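# Sternbridge desk inventory

Item lists for shared office desks, kept as plain CSV. Release 2, January 10, 2023.

- Desks: 118
- Item rows: 1,681
- Columns: `desk_id`, `zone`, `item`, `note`

Zones are `surface`, `shelf` and `partition`. Anything resting on other items takes the zone of whatever holds the stack.

Bottles go under `surface` with cap color in `note`. Label text is optional; for the white bottle with the green cap, enter `AD` and leave the Chinese characters out. Books and binders on the overhead shelf share one row per shelf.

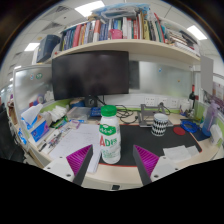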